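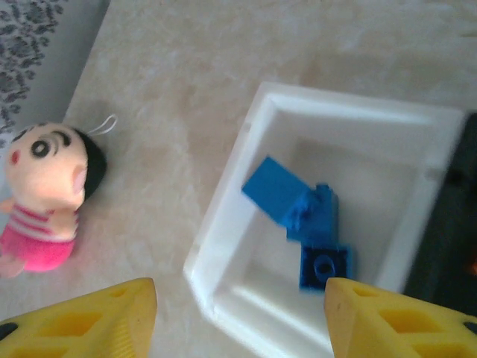

Store loyalty points vs. cash back sites — is anyone still doing both?

Forum: Saving Money > Rewards and Rebates
Page 1 of 1

tallyho_pam
I have been using the Grandcombe store card for groceries and household things for a few years. In July they changed the points so that you need 1,500 for a $5 reward instead of 1,000. I also shop through Trokirell when I order online, and that pays real cash, but it takes forever to show up. My last payment was pending for 44 days.

My question is whether you can still stack the two. I used to click through Trokirell, pay on the Grandcombe site with my loyalty number entered, and get both. My last two orders only got the points.

cardboardking
You can still stack but not if you use a reward at checkout. The minute you apply a points reward, Trokirell treats it as a coupon that did not come from them and they reject the whole order. It is in their terms under "unapproved codes." I lost the cash back on a big order that way.

Save your rewards for in-store purchases and you should be fine.

tallyho_pam
I did not use a reward on either one. I put in my loyalty number and paid with a regular debit card.

mossy_bank
Do you have a browser extension running? I had Surdu installed and it was popping up at checkout and taking over the click. Even if you close the pop-up it can still count as the last site you came from. I removed it and my next order tracked in 15 minutes.

cardboardking
I don't buy that. I have had Surdu on my laptop the whole time and have never lost an order to it. If you don't press the button, it doesn't do anything.

mossy_bank
All I can tell you is what happened on mine. Three orders missed with it on, none missed with it off.

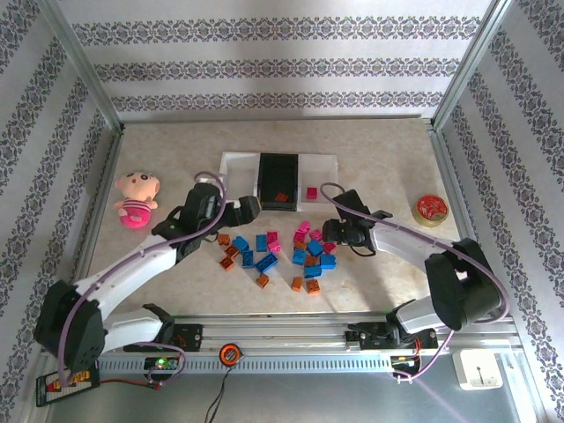 quarterjar
Same as mossy_bank for me. I keep one browser for cash back with no extensions at all and use the other one for everything else. I also empty the cart before I click through. If the items were already in there from an earlier visit, the order often doesn't track.

tallyho_pam
I do have Surdu. I forgot it was even there. I also leave things in my cart for days, so it could be either one. Can I still get credit for the two orders?

quarterjar
Yes, file a missing purchase claim. You have to wait 9 days after the order and you need the order number and the confirmation email. Don't send a screenshot of your bank statement, they don't accept it. My last claim was paid at 8 percent, the rate from the day I bought and not the lower one from the day I filed.

plainoatmeal
I quit all of it. By the time you chase the claims and wait for the payout, you have spent an evening to get back six dollars. Brurwood has lower shelf prices on most of what I buy and there is no card. I compared receipts for a month and came out ahead by more than what Grandcombe ever gave me in points.

cardboardking
That depends on where you live. The nearest Brurwood to me is a long drive and they don't ship.

plainoatmeal
Fair enough. I pass one on the way home from work.
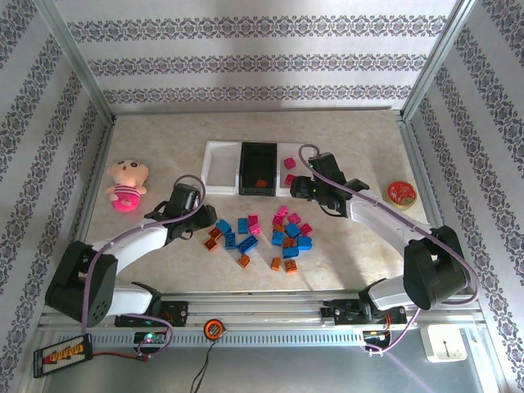
Update from the original poster

tallyho_pam
I took Surdu off and placed a small order this morning with an empty cart. It showed up in Trokirell before lunch, with the points pending on the Grandcombe side too. So stacking does still work. I filed claims for the two old orders. One was accepted right away and the other says "under review."

cardboardking
Good. I still think it was the cart.

mossy_bank
Keep the confirmation emails until the money is in your account. They asked me for the same one twice.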